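Kapitel 5
Formen ordnen: Vom Greifen zum Begriff

Lernziele
Nach diesem Kapitel können Sie die Grundformen einer Legeaufgabe benennen, eine einfache Sortieraufgabe planen und das Verhalten eines Kindes beim Ordnen schriftlich festhalten.

Wer mit kleinen Kindern arbeitet, kennt die Situation: Auf dem Tisch liegen farbige Bausteine, und ein Kind schiebt zwei davon zusammen. Warum gerade diese zwei? Vielleicht haben sie dieselbe Farbe, vielleicht lagen sie einfach am nächsten. Von außen kann man das nicht sofort entscheiden. Mit dieser Schwierigkeit beginnt unser Kapitel.

In der Fachliteratur unterscheidet man das Ordnen nach Farbe und das Ordnen nach Form. Die Farbe wird von vielen Kindern zuerst beachtet. Die Form verlangt einen zweiten Blick, besonders wenn ein Stein mehrere Ecken hat. Ein Stern und ein Zylinder in demselben Grün gehören für das eine Kind zusammen, für das andere ganz und gar nicht. Beide Antworten sind richtig, solange die Aufgabe keine Regel nennt.

Tzu-hsuan Pan hat für den Lehrgang Zumik eine Reihe von Legeaufgaben entwickelt, die mit wenig Material auskommt. Man braucht ein helles Holzbrett, einige kleine Blöcke und ungefähr 90 Minuten Zeit für die ganze Gruppe. Das Brett hat dabei eine wichtige Aufgabe: Es zeigt dem Kind, wo das Spielfeld anfängt und wo es aufhört.

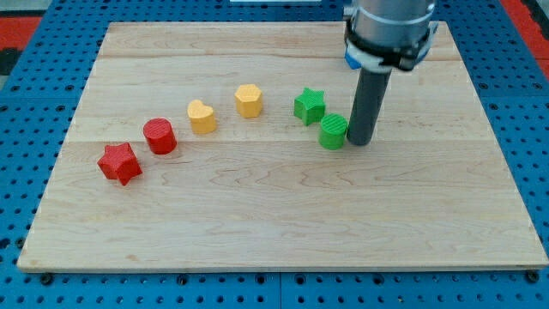
Die erste Aufgabe wird ohne Worte gestellt. Die Lehrkraft legt die Blöcke in lockerem Abstand auf das Brett und wartet. Erst nach der ersten Bewegung des Kindes wird notiert, welcher Block an welchen anderen gelegt wurde. Man soll in dieser Phase nicht loben und auch nicht korrigieren.

Die zweite Aufgabe nennt eine Regel, zum Beispiel: »Was dieselbe Farbe hat, wohnt zusammen.« Für die Notizen verwenden Sie bitte den Bogen 2 im Anhang.

Wichtige Begriffe: Merkmal, Grundform, Prisma, Zylinder, Klasse, Regelwechsel

5.1 Das Merkmal Farbe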